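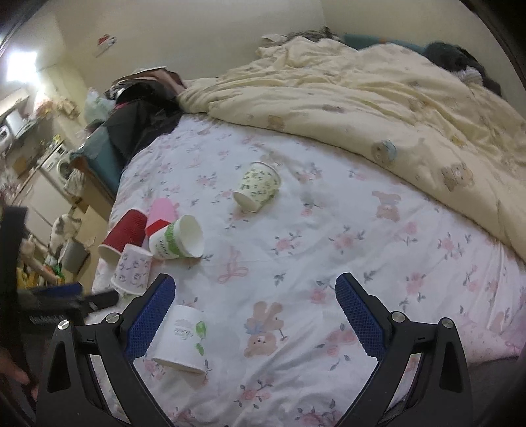
I have been using the Weltby hand gripper for five weeks now, and for the first two of them I would have told you to buy it. It is a well-made thing, it comes in a box that closes properly, and the manual appears to have been read by a human before printing. Then it started closing on its own. The jaws are the usual pair of jointed black fingers with a blue textured pad on the inside of each, and the paper cup is about the hardest honest job you can give them: a cup tells you at once, in its own crumpled way, when the force is wrong. I do my cup work on a bed with a fitted sheet covered in roses and teddy bears, with the cups lying on their sides, and I recommend soft bedding to anybody testing grippers, although Weltby recommends "a rigid, level work surface" and would like that noted.

First, the good. The trigger has a long, even pull, and you can stop the fingers anywhere along it. The pads hold. Waxy cups, ridged cups, cups with a rolled rim, it will take any of them by the base or the lip without complaint. Battery life is listed as up to 9 hours and I got most of a working day out of it, which is all I ask of a battery or a person.

Now the fault. In the third week, I let go of the trigger over a cup, the fingers opened wide as they should, and a moment later they shut again, hard. The cup came out of it shaped like a bow tie. The display read 1516. The manual lists codes up to 1500 and then moves on to the warranty.

I did what you do. I charged it, reset it, wiped the pads, reset it again. It behaved for a day. Then it did the same thing while my thumb was between the pads, picking off a bit of lint. No blood, but a bruise the color of a plum and a new respect for paper cups. At that point it stopped being an annoyance and became a safety matter, and I wrote to Weltby.

Kirsty Stubbs in their support department answered the next morning and was very decent about it. 1516, she told me, means the unit has lost track of where its fingers are and is going to look for them, by closing until something stops it. This is called homing. It is supposed to happen once, at power-on, at low force. Mine was doing it whenever a connector in the handle worked loose, and at full force, as the firmware had forgotten it was meant to be gentle. She sent a replacement handle and an update. Nobody asked for the cups back.

The new handle has been fine so far. I ran it through 50 grasps in one evening with the cover off to watch the connector, which stayed put. My neighbor Ovidiu Husar, who repairs sewing machines and distrusts anything with a display, looked at it and said the plug wanted a clip. He's right. The older Ruddock has a clip. The Ruddock also weighs as much as a steam iron and its trigger squeaks, so I'm not going back, but it never once went for my thumb.

A few more gripes while I'm here. There is no stop button on the body, only a power switch under the handle where your palm goes, and to reach it you have to loosen your hold on the thing you're trying to stop. The wrist strap is too short for a sleeve. The carrying case has a molded space for a second set of pads, which are sold separately.

If you already own one, update it before you use it again, and keep your fingers out of the jaws while it's switched on, even when it looks finished. If you see 1516, turn it off and write to support. If you're shopping, I'd wait for the next version and check whether the plug has a clip.

Three stars. It was four until the thumb.

We use cookies to remember your settings and see which reviews people read. By continuing to browse you accept our cookie policy. Accept / Manage choices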